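# Folding soft stuff with the hand gripper (club notes, part 3)

Hi all! Ximena Zapata here. Ignacio asked me to write up how I record my folding demos for the Belirgate club project, so grab a gripper and follow along. I do mine on the bed, which is way more comfortable than the floor (my knees thank me).

1. Spread the garment flat with the sleeves out, then come in low with both pads open.
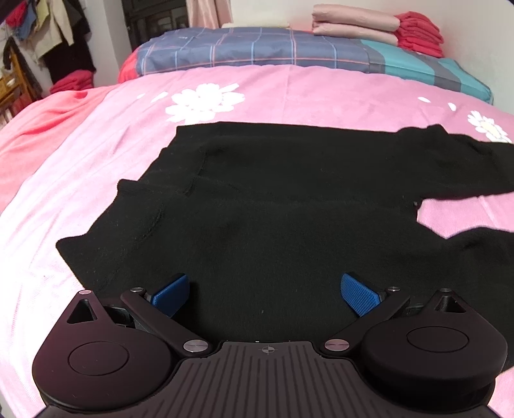
*Black knit top, pads open over the near edge.*

2. Go slow on the approach! My early takes were a mess from rushing. I count to 3 in my head before closing.

3. Do a few takes with something small too. Hats are great practice: they're thick, they've already got a fold in them, and you have to think about which side to come from.

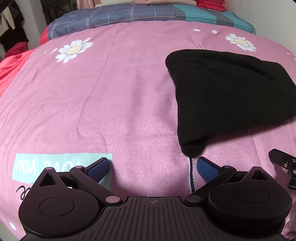

*Beanie on the daisy duvet, gripper still empty.*

4. Close the pads on a single edge if you can, then lift straight up. Knits love to bunch, and a bunched grab still counts as a take, so keep it and tag it "bunched" in the log.

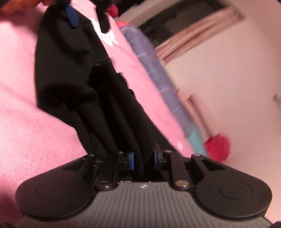 5. Open the pads all the way before you back off, or you'll drag the whole thing with you. Then save and start over.

We're at 443 takes as a club, and Sebastião wants up to 1537 by June. If your pads start slipping, ask Gilles for the spare set.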